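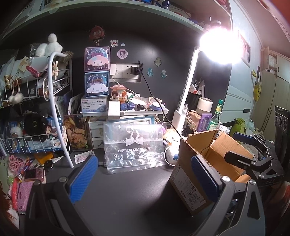
How to plan the budget for hand-held grippers

Home | Guides | Hardware | Budget | Contact

30/03/2019 – by the Varkix workshop

This guide is for small teams who want to buy hand-held grippers for recording tasks in real homes. We made our first plan in Sundamholm last September and we made it badly, so the steps are in the order we would use now.

Step 1. Write the list of places before the list of parts

Go to the desks, kitchens and shelves where the work will be done. A private desk can have a lamp, a wire rack, small boxes and many little ornaments standing close together. Measure the free space between the objects, and the height under any shelf. Our first quotation was for a wide model, and it could not turn under a shelf. We had to ask for a new quotation and lost three weeks.

Step 2. Decide how many sets you need

One set is one gripper, one camera, its mount and one case. Count one set for each person who records on the same day, then add one spare for the whole team. We have 12 people but only three record at the same time, so we ordered four sets. It is tempting to buy one for everybody – please wait until you know your calendar.

Step 3. Put the finger pads on a separate line

The pads are the part you will order again and again. Ask the supplier for the price of the pads alone, and for the smallest quantity they will send. Our supplier, Trajkovski, sells them in packs of 40. We change a pair when the texture has become smooth, and we write the date in the log.

Step 4. Check the light and the power

Bright desk lamps make strong reflections on plastic bags and acrylic boxes. Before you pay for a better camera, try moving the lamp. Look also where the wall outlet is and what is already plugged into it. A long extension cable and a second charger cost little, but they must be in the plan.

Step 5. Keep money for small damages

Home objects are often cheap but dear to their owner. In the Prilico project we keep 200 euros for this, and we agree in writing with the owner which things may be touched.

Step 6. Ask for a trial set

Borrow one set and use it in the most crowded place on your list. Open and close the jaws near the wall, near the lamp and over an open box. Note every part that touches something by mistake, and send these notes to the supplier together with your order.

3 comments | 12 shares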